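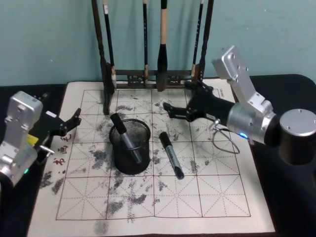 Ticket 899
Product: Lunde water-writing cloth, square grid
Category: Stains / marks that don't clear
Status: Closed

Customer report

I bought the Lunde cloth from your Sastska shop in October for practicing brush characters. Gray-black marks have built up on it and they don't go away. The middle and the left of center are the worst, with lighter dabs toward the right. They look grainy, almost like dust. The red grid itself is fine. I have left the cloth overnight twice and the marks are the same in the morning. Is it used up, or can it be cleaned?

Support, first reply

Thanks for writing. A few questions before we suggest anything.

Have you used anything on the cloth other than plain water?
Have any of the brushes been used with bottled or stick ink?
Does the cloth still darken when you put a clean wet brush on it?

Please don't iron the cloth or use bleach on it. Both will ruin the coating.

Customer

Only water on the cloth. The big brush with the pale handle was used with Munent ink on paper before I got the cloth. I rinsed it but probably not for long. The cloth still darkens in the clean squares. In the gray squares it is hard to tell.

Support

That points to the big brush. A thick head holds ink up near the handle long after the tip rinses clear, and it comes down a little at a time when you load it with water.

Brush first:
1. Stand the head in lukewarm water for 20 minutes. Keep the water below the handle.
2. Press the hairs gently from the handle end to the tip under the tap.
3. Repeat until a white paper towel stays white.
4. Hang it tip down to dry.

Then the cloth:
1. Brush off any loose residue with a dry, soft cloth.
2. Dab with a damp sponge. Do not rub in circles.
3. Lay flat to dry, out of the sun.

Customer

It took five rinses before the towel stayed white. The lighter dabs on the right side of the cloth are mostly gone. The middle is paler but still gray.

Support

Ink that has soaked in won't come out fully. The cloth is safe to keep using if the squares still darken. Replacement is part 112 if you want one. Keep one brush for water only.

Customer

Tried it again this afternoon and the middle squares do darken. I'll keep it. You can close this.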